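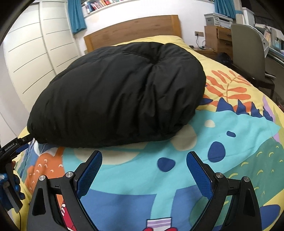
The Big Winter Put-Away at Soltdale
Words by Ruben Van Beek

Every year, somewhere between the last frosty morning and the first day the back verandah is too hot for bare feet, our place gets turned upside down so the winter things can go away. I say "our place" but it takes in my father-in-law Velimir Ristić's cupboards too, as he lives out the back and owns more coats than the rest of us put together. A few of you asked after the last gallery how we fit it all in (we don't, always!), so I've written a bit more than usual under each heading. Put the kettle on first.

1. The puffer jacket
Always the first job, and always done on the bed, on top of the doona, with the doona pulled more or less flat. Zip it right up, empty the pockets, lay the arms across the front and roll from the hem towards the collar, leaning on it as you go to let the air out. A down jacket has its own ideas and will puff itself back into a hill the minute you reach for the bag. Let it. You can squash it gently a second time.

2. The loud doona covers
The bright ones stay out all year. I bought our first at a Follora clearance, having gone in for pillowcases, and I've never gone back to beige. A dark jumper shows up beautifully against all that colour, and so does a missing sock, and on a grey morning it's a cheerful thing to be folding on.

3. Jumpers and cardigans
Folded in thirds, never hung. Velimir hangs his and has the shoulder bumps to prove it, but he's 60 this year and says the jumpers have earned them. Ours go into the old Van der Linden blanket chest in the hallway, heaviest at the bottom, with a lavender bag between layers. The lavender is from the side garden and needs a good crush in your hand every few weeks or it gives up.

4. Scarves, beanies, gloves
One pillowcase per person, name pinned on. We had 7 odd gloves left over at the end, which I've kept in hope. If you stayed with us in June and went home with one cold hand, please get in touch.

5. Storage bags
We use the Povow ones with the cloth sides. I did try the sort you suck flat with the vacuum, and they're wonderful for spare blankets, but I won't put down in them for months on end. It came out of there looking very sorry for itself and took three goes in the dryer with a couple of tennis balls to cheer up.

6. The top of the wardrobe
Where it all ends up. Anything you might want for a cold snap goes at the front. Last spring I put my good coat right at the back, feeling very organised, and was up on the step stool again within the week, in my pyjamas, muttering.

7. What's left on the bed
A small pile for the op shop, a smaller pile for mending, and one cardigan that belongs to none of us. Velimir thinks it may be his sister's. It's been washed and it's on the hook by the laundry door if she'd like it back.

Print this page | E-mail this page

More galleries
The linen cupboard, before and after
Nine ways with an old blanket
Velimir's shed in May
Lavender bags for beginners

Contact: Soltdale Home Pages, PO Box 989
© Ruben Van Beek. Please ask before borrowing.
Back to top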